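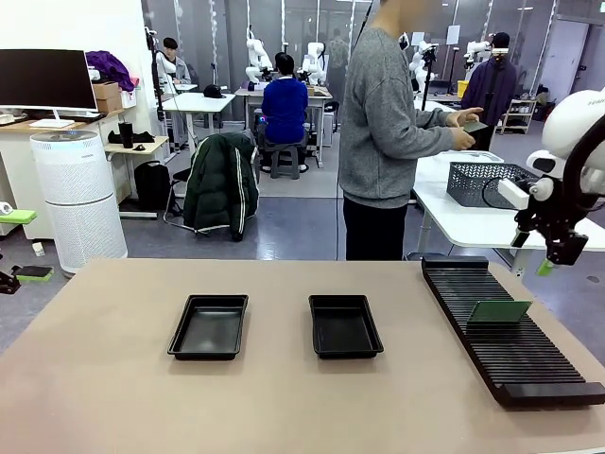

4. Setting up the board sorting station

This section covers the layout and use of the slotted rack and the sorting trays. It applies to benches fitted with the Clasta rack and two black plastic trays. Read section 3 (bench and earthing) before starting. Rack and tray part numbers are listed in section 9.

4.1 Parts needed

Slotted rack, black, 1 off
Open tray, black plastic, 2 off
Circuit boards of a single type, in their delivery packing
Lint-free cloth
Tray labels, PASS and HOLD
Batch sheet, Prirnico form 7

Do not mix racks from different suppliers on one bench. The slot pitch differs, and a board that stands firmly in one rack may lean in another.

4.2 Preparing the tabletop

1. Clear the tabletop of packing, tools and paperwork. Coats and bags are kept away from the working surface.

2. Wipe the surface with the dry cloth. If marks remain, use the cleaner named in section 3 and leave the top for 20 minutes before placing any parts on it.

3. Check that the table does not rock. Adjust the feet if needed and check again with a hand pressed on each corner.

4. Connect the earthing lead and record the reading on the batch sheet.

CAUTION: Do not lay boards directly on the tabletop at any stage, including while the trays are being changed.

4.3 Placing the trays

1. Inspect each tray. Reject a tray with a cracked rim, a warped base or grit in the corners.

2. Place both trays flat on the table, open side up, leaving a gap between them wide enough for a hand. Boards put down in a hurry tend to bridge trays that touch.

3. Fix the PASS label to the table in front of the left tray and the HOLD label in front of the right tray. Labels go on the table and stay there when trays are exchanged.

4. Press lightly on the rim of each tray. If it tips, turn it or replace it.

Note: Trays are not to be stacked while they hold boards. Empty trays may be stacked to a height of 20.

4.4 Placing the rack

1. Remove any dust from between the ridges with dry air or a soft brush. Work from one end to the other.

2. Lay the rack on the table to the right of the trays with the slots facing up. It may be set at an angle to the table edge where this gives the operator an easier reach. The whole length of the rack must be supported by the table.

3. Take one board and stand it in a slot towards the far half of the rack. The lower edge should reach the bottom of the slot without force.

4. Release the board. It should stay upright. A slight lean is acceptable provided that the board cannot touch a neighbour.

5. Lift the board straight out. If it catches, inspect the slot for burrs and try the next slot. Two or more faulty slots make the rack unfit for use. 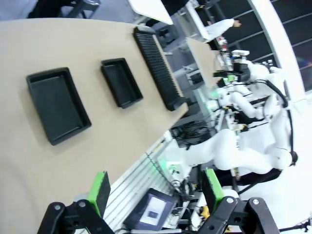
6. With the rack in its final position, check that the trays have not been moved. A tray pushed towards the table edge is to be brought back before loading starts.

7. Mark the position of the rack with tape at both ends. The marks allow it to be put back in the same place after cleaning.

CAUTION: Never slide a loaded rack. Empty it first, move it, then load it again.

4.5 Loading and sorting

1. Hold each board by its edges, one hand on each side. Fingers must not touch the contacts.

2. Load the rack from the far end towards the near end. Leave one empty slot between boards for types with tall parts.

3. Remove boards in the same order. Inspect both faces against the sheet for that board type.

4. Put accepted boards in the tray marked PASS, in a single layer, component side up. Put doubtful boards in the tray marked HOLD and enter the reason on the batch sheet.

5. When either tray is full, stop. Exchange the tray for an empty one before taking another board from the rack.

A board that is dropped goes to HOLD whatever its appearance.

4.6 Clearing down

1. Empty the rack completely. A single board left standing is easily missed against a dark rack, so run a finger along the tops of the ridges.

2. Compare the number of boards in both trays with the number issued. A full batch is 62.

3. Sign the batch sheet and place it with the HOLD tray.

4. Store the rack flat. Racks stored on end bow over time and the slots close up in the middle.

4.7 Faults

Board falls over in the slot: wrong rack for the board thickness, or worn ridges. Check the rack part number.

Board hard to remove: burr in the slot, or board bowed. Try a second board before rejecting the rack.

Rack rocks on the table: dirt beneath the rack, or rack bowed. Clean both surfaces and test on a second table.

Tray slides when a board is put down: polish or cleaner left on the tabletop. Repeat 4.2, step 2.

Count does not agree: stop work, leave both trays in place and inform the shift lead.

Section 4 revised 6 Nov 2018. Prepared by Sayaka Mizuno, checked by Tetsuya Sugiyama. Step 4.4.7 added at the request of Damilola Akande. Replaces the October issue, copies of which should be withdrawn from the benches.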